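Building a pair of handheld grippers for two-handed demos, part 2: pads, fingers and the first plates

If you're coming from part 1, you've got two printed bodies, two triggers that move, and probably a small bag of screws you swear you didn't have when you started. Good! This part covers the fingers, the pads, wiring up the record light, and then taking the pair to the dining table to see if they can hold anything worth holding.

Quick recap for anyone who landed here from a search. I'm building two of these in my spare bedroom and at the Rukside workshop (shared space, decent printers, terrible parking). You hold one in each hand, squeeze the trigger, and a camera on top sees what the fingers see. Later on the recordings go to a pair of arms wearing the same fingers. My project folder is called Wundora, so when you see file names starting with "wun" in the download, that's all it means.

What you need for this part

Two sets of printed fingers (four fingers in total)
Pad mold, printed, plus pourable silicone and blue pigment
The small screws left over from part 1
A hex driver that fits them properly, please, not the one that almost fits
Double-sided tape, the thin kind
Isopropyl alcohol and a rag
Something to grab

Printing the fingers

I went through a lot of finger shapes. The first ones were solid bars, and they were heavy at the tip and didn't give at all, so whatever I squeezed either slid or got squeezed too hard. The ones in the download have triangular cut-outs through them. They weigh less and they flex a bit along the length, and you can feel it in your hand when something starts to load up.

Print them on their side. I know the slicer wants to stand them up, and I know it looks neater that way, but the layers end up running across the finger and it'll snap right at the upper joint the first time you lean on it. Mine did, in the middle of a mug. On their side, with 4 walls, I haven't broken one yet. Black filament, only because the workshop had a full spool of it and I wasn't going to argue.

Clean up the screw holes with a drill bit turned by hand. If you force the screws into a hole with stringy bits in it, the finger will sit slightly crooked and then your pads won't meet. Ask me how long I spent blaming the trigger for that.

Pouring the pads

The pads are the fun part (and the messy part, so put down newspaper). Mix the silicone, add the pigment a drop at a time, and stir slowly so you don't whip air into it. My first batch came out a sort of swimming pool color and full of bubbles. The second was much better! I let the cup stand for a few minutes before pouring, then tapped the mold on the bench for a while like I was settling a cake.

The ridges go on the face that touches the object. It sounds obvious, but the mold is nearly symmetrical and I glued one on backwards. Leave everything in the mold until it's fully set. I use a silicone from Matheson, and I give it overnight even when I'm impatient, then peel from one corner. Wipe the back with alcohol, wipe the finger too, and tape the pad down starting at the tip. Press it hard. If an edge lifts, pull the whole thing off and do it again with fresh tape, as a half-stuck pad will roll sideways as soon as you pick up anything with a thin edge.

Squaring everything up

Put the fingers on loosely, close the trigger all the way, and only then tighten the screws. Go back and forth between the two sides a little at a time. Hold the gripper up to a window with the fingers closed and look for light between the pads. A sliver at the bottom is fine, a wedge is bad. If you've got a wedge, back off the upper screws half a turn, nudge, and tighten again.

Then open and close it 20 times and check again. Mine always shifts after the first few squeezes and then stays put.

The record light

Each body has a little green LED on the side, and mine lights up when that unit is recording. I drove it from the same small board that reads the trigger position, a Vimavis clone I had in a drawer, but any board with a spare pin will do. Don't forget the resistor. Keep the LED wire away from the trigger linkage, because it will find its way in there and you'll think your trigger has gone notchy.

I put a white sticker on mine as well, so I can tell which body is which when they're both lying upside down on the couch.

Taking it to the table

Start with something soft. A sponge, a rolled-up sock, a dish towel. You're learning how far your hand has to move for the fingers to close, and it's less than you'd think. Once that feels boring, go to boxes and cups, and after that, plates.

Plates are where I slowed way down. A plate is wide and heavy and thin at the rim, and it's curved where you want it flat. What works for me is getting one pad on the front face and the other on the back of the rim, and keeping the plate upright on its edge before I try to lift it at all.
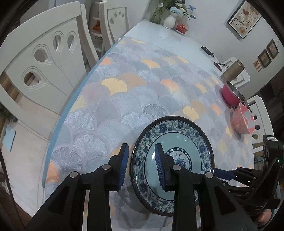 The thing I kept getting wrong was the angle of my wrist. If you come in tilted, one pad touches before the other and pushes the plate away, and then you chase it across the glass making a noise that brings people in from other rooms. Come in straight, open wider than you need, and close slowly until both pads are touching. Stop there and look. Then squeeze a little more.

Bring the second gripper in from the side once the first one has a firm hold. Don't try to grab with both at the same moment, at least not in the beginning. My right hand gets there first every single time and I end up twisting the plate between the two. Let one hold, let the other steady, and swap roles only after the plate has stopped moving.

A folded towel under your practice area is a smart move when you're working on glass, and so is using a plate you can live without. I say this as someone who went straight for the nice blue-and-white china.

Checking your recordings

Do this early. I recorded a whole evening before I looked at a single clip, and the trigger readings on one unit were flat from start to finish. The wire had popped out. I have 3,229 clips on the drive now and I'd love to tell you they're all good, but the early ones are mostly me finding out about loose wires.

For each new session I do one short clip per hand, pull it up on the laptop, and check that the trigger line goes up when the fingers open and down when they close. I also check that both fingertips stay in view the whole way through the squeeze. If one disappears, tip the camera mount down a notch.

Things that went wrong for me

Pad slides on a smooth glaze: wash the pad with dish soap and let it dry. Silicone picks up dust and finger grease like crazy.

Fingers spring open when you let go too fast: the return spring is too strong. I swapped mine for a softer one from a box of pens.

One finger lags behind the other: check the linkage pin from part 1, step 7. Mine had worked halfway out.

Hand cramps: yes. Take breaks. I wrapped the handle in bike tape, and it made a bigger difference than any of the clever stuff.

Part 3 will be the mount that puts these same fingers on the arms, once I've stopped stripping the threads on it. The finger and mold files are in the download at the top of the page, and if you print the mold in anything other than black, please show me how it came out.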